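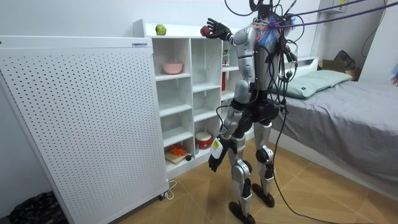

## 2. Working out what to buy before the robot arrives

I wrote this section after doing our own set-up the wrong way round (robot first, everything else later, wallet crying), so please read it through before you order anything. It covers a single humanoid working in a small furnished room, on fetch-and-place jobs with shelves and light household objects. If you're planning for a workshop floor, skip to section 5, where Reinhold Wendt has done a much better job than I could.

Prices change too quickly to print here. Ask Stokness for the current list, and check the date on it!

### 2.1 Measure the room

1. Measure the clear floor, wall to wall, and then again with the furniture in. You want the second number. A bed eats far more of a small room than you'd think.
2. Mark out where the robot will stand and turn. I leave 78 cm between the shelving and the nearest big piece of furniture as a bare minimum, and I'd take more if you've got it.
3. Measure the doorway too, including the handle. Our first crate from Travitz spent a night in the corridor.
4. Note what the floor is made of. Tiles are fine, and easy to wipe down. With rugs, budget for taking them up and storing them somewhere.

> **Note:** Anything on castors counts as furniture. Draw it on the plan where it lives, and don't assume you'll wheel it out of the way every morning. You won't.

### 2.2 Power and cables

This is the part of the budget I got most wrong, so I'll go slowly.

1. Find the power supply in the room and measure from there to the farthest spot the robot will work in. Go up the wall, along and down again, because that's how the cable will run.
2. Add slack for reaching and turning. I add 45 per cent and have never regretted it.
3. Price the overhead support and the cable as separate lines. Suppliers love to quote one and forget the other.
4. Put in a line for ties, sleeving and labels. It looks silly next to the price of a robot (mine came to 46 euros) but loose wires at the shoulders are a pain to sort out later, and coloured ones all look the same after a long afternoon.
5. Ask for a spare of any cable that touches the floor.

> **Caution:** A cable lying across the tiles is a trip hazard for you and for the robot. Walk the route before every session, and switch off before you move any cable that's near a foot.

### 2.3 Shelving and objects

Now the cheap and cheerful bit! An ordinary cube-style shelving unit does the job nicely. Open compartments give you high and low places to work with, and the flat top is handy for early tests at shoulder height.

1. Fix the unit to the wall. Add the brackets to your order now, while you remember.
2. Start with things you can get a hand round easily. We use apples, one red and one green, so it's obvious which one you've asked for.
3. Mix in some other shapes once that's going well: a bowl, a toy drum, a chopping board, a tall box.
4. Set aside a small monthly sum for replacements. Ours runs from May, when the Aksoy grant year starts, and fruit comes out of the same pot.

### 2.4 Hands

If the catalogue offers you a choice, think hard about the hands before you spend on anything else. Multi-fingered ones cost more to buy and more to look after, so get a quote for spare fingers at the same time and ask how long they take to arrive. Skisia told us 59 days. I'd have ordered a spare set on day one if I'd known.

### 2.5 Before you send the order

- Room plan drawn, with furniture and anything on castors
- Cable run measured, slack added, spares listed
- Overhead support priced on its own line
- Wall brackets for the shelving
- Spare hand parts and delivery time in writing
- Somewhere to put the packaging (don't laugh, it's a lot of cardboard)

Quotes collected for this version were checked on 9th August. If yours come out wildly different, send me a copy and I'll update the worksheet in Appendix B.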